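Visit to the Wollevdale paper mill, 4/3/21

The Buvmont mill sits at the bottom of the valley, past the second bridge. Parking is on the gravel lot across the road and costs nothing. We signed in at the gatehouse, got ear plugs and a hair net each, and waited for the guide, Macarena Nieto.

The tour starts in the old rag house. A mill has stood on this site since 1484, though the oldest wall left is a good deal younger than that. The rag house now holds a row of cutting tables and a scale model of the water wheel. The model was switched off when we came through.

From there you cross the yard to the machine hall. The main paper machine is 63 meters long and loud enough that Macarena saved her talk for the corridor afterward. It makes wrapping paper and plain white stock. Each big reel weighs 4000 pounds and goes out by truck to Verkeck, where it is cut down to size. Stay on the yellow walkway, as the floor beside it is slick.

Si-eun Jin runs the test room and took over for the next half hour. She tore strips by hand to show us the grain, then did the same on a machine that reads out the force. Tearing across the grain leaves a ragged edge - I had never noticed. 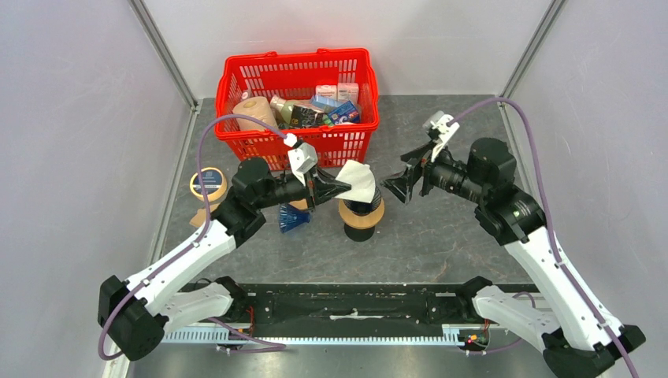 The last stop is the shop, where the handmade sheets are sold singly. I bought two and a pad of Min drawing paper. The cafe had soup and bread, and the line was short.

Allow two hours. There are 16 steps up to the test room and no elevator. The next open day is in October.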